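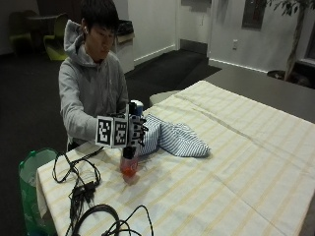

Speaker
Workshop lead, Omthorpe Repair and Reuse Table

Notes for Saturday's talk (20 minutes, questions after)

Morning everyone, thanks for coming out. Do shuffle forward, I've got a cold and I'm not going to shout.

So this talk is about clearing a table. I know! I had 70 slides on it at one point and you'll be pleased to hear I've cut it down to 11.

(Leave first slide up.)

Have a look at the tabletop there. Cream cloth, faint yellow stripes, a clear bottle with some orange-red liquid at the bottom of it, and a blue and white striped cloth bunched up next to the bottle. You've all got a table like that at home, haven't you? A drink that's been going since lunch, and a cloth somebody folded and then sort of gave up on.

My rule is bottle first. Anything with liquid in it comes off before you touch a single bit of fabric. I learnt this in August with a jug of squash and my mum's best tablecloth, and I'm still hearing about it. Grip it low down if it's soft plastic and the lid's dodgy, or by the cap end if you trust the lid.

(Pause, ask who's ruined a tablecloth. Wait for hands.)

Then the small cloth. Shake it out, fold it again properly, put it to one side. Don't wipe with it until you've sniffed it, please.

Bin next, and I'm a bit evangelical on this one. Have it at the corner of the table, right by you, like the green one with the bag in it on the left. If the bin's across the room you'll make a little pile "for later", and I've got a pile at home from the Tasard sale that proves my point.

Cables last. Coil them loosely, big loops, and don't yank. The Lomomik tidy straps are on the side table if you want a go with one in the break.

(Slide 2: creases. Mention ironing through a damp tea towel. Skip the starch story if we're running over.)

Tablecloth comes off at the very end, corners into the middle so the crumbs stay put, then out to the back step and give it a really good flap.

(Handouts are in the Sikder box by the door. Remember to get the pens back.)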